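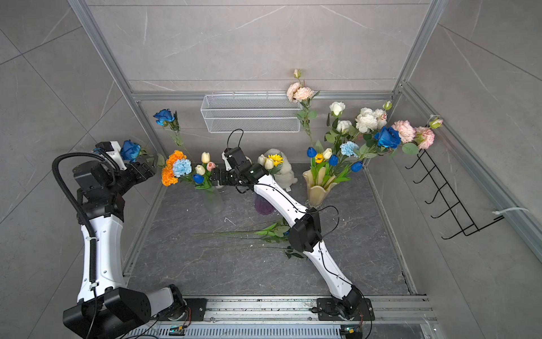
Review: Stolau corrugated cable sleeve kit, 2 m pack
Reviewed by Ikhsan Sembiring

I look after a two-arm cell that handles flower stems and vases. Both arms are bolted to one aluminum rail along the front of a square enclosure, so they share a small space and their cables used to rub on everything. In September I went through two camera cables and a gripper lead, and ordered this kit from Timurent for $179.

You get black corrugated conduit, a bag of white ties, end collars and a folded instruction sheet. The sheet is poor. It shows the conduit pulled straight along the link, and if you do that the wrist runs out of slack at full bend. Leave an arch over the top of the arm, move every joint by hand to its limit, then tighten the ties.

Fitting one arm took me a Wednesday morning with the power off. The conduit is split down one side, so you don't have to pull connectors. The collars are tight and I needed pliers for one of them.

After 200 hours there is no wear through the sleeve. The ribs do catch leaves and bits of petal, and I brush them out when I clean the floor panel. I have also replaced 6 ties. They go brittle where the link bends – the ones from Urholm hold up better and cost very little.

I tried the Pasaribu spiral wrap first. It is cheaper and more flexible, but stems got hooked in the gaps.

Trim the tie ends flush. A long one will scratch your hand every time you reach in.

Four out of five. I would buy the conduit again and throw away the instructions.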